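Okay, I went to the Padmavathi Iyer show at Unnithan twice this week and I have to talk about it. Thread, because it won't fit in one post!

**1/** It's called *Ninety-One Knots*, and yes, there are 91 of them. Rope, fishing line, strips of old bedsheet, one made from phone cord. They hang at different heights, so you end up ducking and turning the whole way through.

**2/** The first room is the quiet one. Small drawings, pencil on brown paper, hung lower than you'd expect. I sat on the floor for the last seven and I'd recommend it (the guard was very nice about this).

**3/** Then you go around the corner and there's the big piece, *Slack*. I gasped out loud, sorry to the couple next to me. It sags almost to the ground in the middle and the shadow it throws on the back wall is half the work.

**4/** Rajeshwari Pai wrote the wall texts and they're short! Two or three sentences each, no jargon, and one has a recipe for starch in it. More of this please.

**5/** Llinos Penry is in the side gallery with nine woodcuts of the same harbor. I nearly skipped them. Don't skip them, the fourth one has a green in it I've been thinking about since Monday.

**6/** Practical stuff: free entry, the stairs entrance is closed so go in by the yard, and the coffee cart is cash only. Go after 4 if you want the low light in the big room.
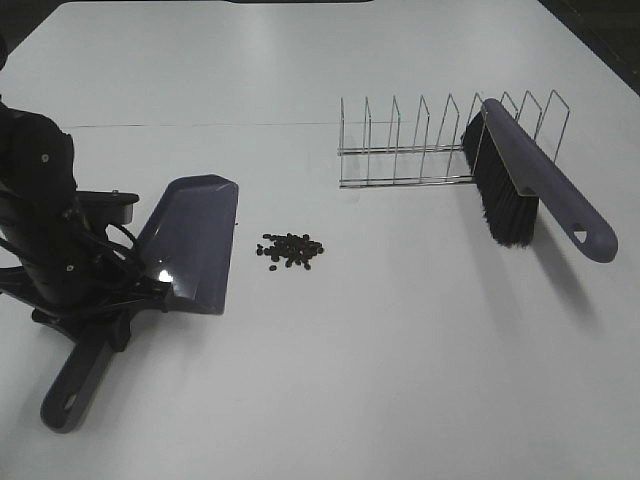
**Category: Art & Exhibitions**

**7/** Also, Custódio Mendes is giving a talk on how *Slack* was hung. I heard him speak at Maravance last year and he's so good on the unglamorous bits, like which hooks and how many ladders. Seats are limited, so book at the desk.

**8/** The catalog is worth it too. Nam-gil Um did the design, it's sewn with the thread left long at the spine, and they only printed 571. Mine already has coffee on it.

**9/** If you go, tell me which knot was your favorite. Mine's the bedsheet one by the window!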